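Sim kitchen project: is this worth a term of club time?
Robotics Club board > Student projects

tbenes
Posted 2019-02-07
Our group at Kollár wants to enter the Wimari student round. The task is drawers and cupboards in a simulated kitchen, simulation only, no hardware. I'm the one in the group who isn't convinced. We've logged 340 attempts and I still can't tell whether we're teaching an arm or teaching it one kitchen. Two views from the same session, the arm by the open cabinet and then the close one from the gripper:

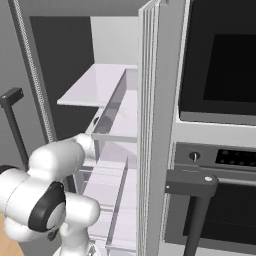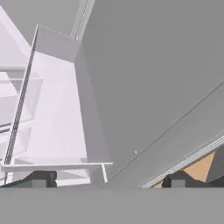
The entry form asks for a success rate. Ours depends on who decides what a success is, and at the moment that's whoever wrote the script. Would any of you trust a number like that?

grarkard_fan
No. Last September our lot put in a lovely score and then someone moved the start position by a hand's width. It fell to bits.

Zdenka_V
Bit harsh. Everybody starts in sim. You can run more than 400 tries overnight and break nothing, and our school can't afford a real arm anyway. What would you have them do, cardboard?

grarkard_fan
Cardboard at least has friction – I've yet to meet a sim drawer that sticks.

tbenes
Zdeňka, I'm not against sim. I'm against calling it "kitchen ready" on the poster, which is what the draft says.

Zdenka_V
Then change the poster. Drop the project over two words and you've wasted the work.

melletti2
Agree with Tatiana on the number. Write the success rule down first, get someone outside the group to read it, then run it again with the start position shuffled. If the score halves, print the half.

tbenes
Fine, will try the shuffle. I expect it'll be ugly. Does the form allow two scores?

melletti2
Ours had one box. We put both in it.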